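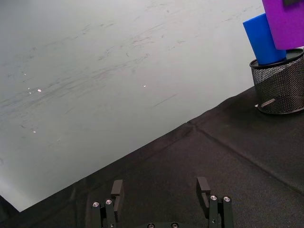
Firness Waxed Field Jacket Review

I bought the Firness field jacket in February, from Trakura's online store, after my old one gave out at both elbows. It cost $349, and that is a lot for me. I have worn it most days for two months, so I think I can say how it holds up.

Fit and sizing

Firness runs large. I'm usually a medium, and the medium fit me fine over a sweater but looked boxy over a T-shirt. I sent it back and got the small. The shoulders are right now and the sleeves end at the wrist bone. If you have long arms, stay with your normal size. The exchange took 12 days, and Trakura did not charge me for shipping either way.

Fabric and lining

The shell is a waxed cotton, stiff out of the box. It softened up after a couple of weeks, first at the elbows and then across the back. The wax rubs off a little at the start – I would not sit on a pale couch in it.
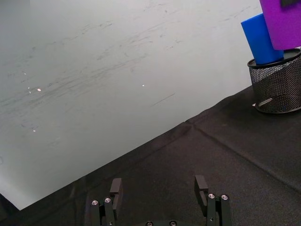 The lining is a plain cotton check in brown and cream. It isn't warm on its own. Below freezing I needed a fleece under it, and with the small there is just enough room for one.

Pockets and hardware

There are two big flap pockets in front and a zip pocket inside the chest. The flap pockets are deep enough for gloves and a paperback. The snaps were tight at first and are still tighter than I'd like. The main zipper is a heavy brass one and runs smoothly, but the pull is small and hard to grab with gloves on.

Compared with others

I tried the Ait Ali chore coat before buying this. It has nicer stitching around the collar but no inside pocket, and the cuffs don't close. The Firkstead jacket is lighter and comes with a 24 month warranty. I found it too short in the back.

Care

No machine washing. I wipe it down with a sponge and cold water and hang it up overnight. Firness sells its own wax, and I expect to need a tin before next winter.

Rating: 4 out of 5. I took off a point for the snaps and the small zipper pull.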